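4.2 Segmenting and Conditioning on Grasp State

The policy described in Section 3 takes wrist images and relative gripper poses as input and predicts a short chunk of future poses and jaw widths for both hands. In early versions we fed the full demonstration to the network without any phase information. Training loss was low, but closed-loop rollouts on the Maradow arms hesitated near the container and often closed the jaws too soon. We traced most of this to the sorting of tableware, where several thin items stand close together and the correct jaw width depends on which one has been selected.

We therefore split each demonstration into approach, close, carry and release phases. The splitter, called Boiko in our code base, runs offline and uses two signals: the jaw width from the encoder and a contact score computed from the wrist image. A phase change is accepted only if both signals agree within a window of 17 samples. When they disagree, the demonstration is marked and sent to a manual queue. The released Hidcombe set holds 3,423 demonstrations after this step.

Figure 3 shows a wrist view with the jaws open and the utensils standing in the caddy. Views of this type are hard for a width-only splitter. The jaws can stay open through long stretches of approach, and small changes in width carry little information about intent.
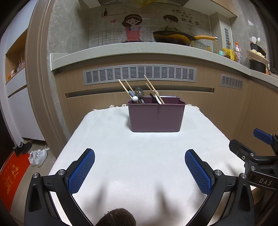
Figure 3. Wrist view with open jaws. Chopsticks and other utensils stand in the purple caddy on the white cloth; part of the second gripper is visible at the right edge.

The contact score comes from a small convolutional head applied to two fixed crops, one for each finger pad. Since the pads are rigidly tied to the linkage, their image position is a function of jaw width alone, and the crops can be looked up from a calibration table. We measured this table once per gripper and did not refit it during collection. The head outputs a value between zero and one for each pad. We take the minimum of the two values, so that an item leaning on a single pad is not counted as a grasp.

Background content was a concern. The wide lens takes in cabinets, counters and floor in addition to the table, and a network given the full image can learn to tell sites apart before it learns anything about contact. In the Gavunstead split, which is held out from training, a full-image version of the head lost much of its accuracy, while the crop version changed little. The policy itself still receives the full image. It needs the container and the loose items for planning, and we found no benefit in masking the surroundings at that stage.

Clear and frosted plastic needed separate treatment. A spoon of this kind has weak edges against a pale cloth, and its highlights move with the viewing angle. With the first set of labels the head reported no contact for many valid spoon grasps. Severyn Skoryk relabeled the affected clips, and we added brightness and specular augmentation inside the crops only. Figure 4 gives a view from the spoon subset.
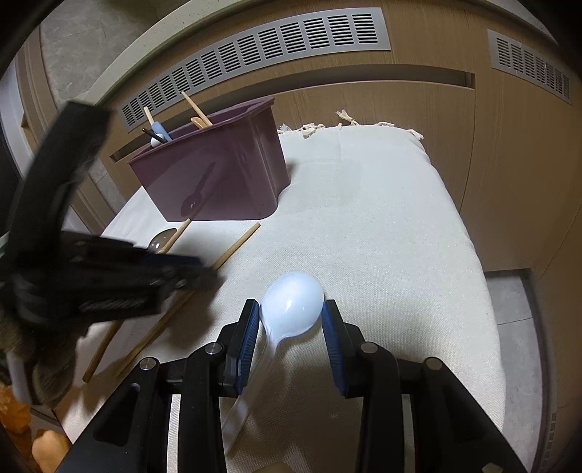 Figure 4. Wrist view with a translucent spoon between the finger pads. The left pad is against the handle and the right pad touches the bowl. Chopsticks and a second spoon lie on the fabric.

Grasps such as the one in Figure 4 also show why we keep a separate score for each pad until the last step. The two pads meet the item at different points along its length, and the contact patches differ in size and texture. A single pooled score tended to follow the stronger patch – usually the one on the handle – and gave phase boundaries that came too early.

At run time the phase label is not available, so the policy predicts it as an auxiliary output and conditions the next chunk on its own prediction. To limit switching between labels, a new phase must hold for four consecutive predictions before the controller acts on it. The arms keep executing the current chunk in the meantime. We tested longer holds of up to 14 predictions. These removed the remaining false closures but delayed release, and items were sometimes pushed into the caddy wall before the jaws opened.

Two limits remain. The hold length is the same for both hands, although the supporting hand could use a longer one. The calibration table also assumes unworn pads, and we have not measured how far the crops drift as the pads are compressed with use.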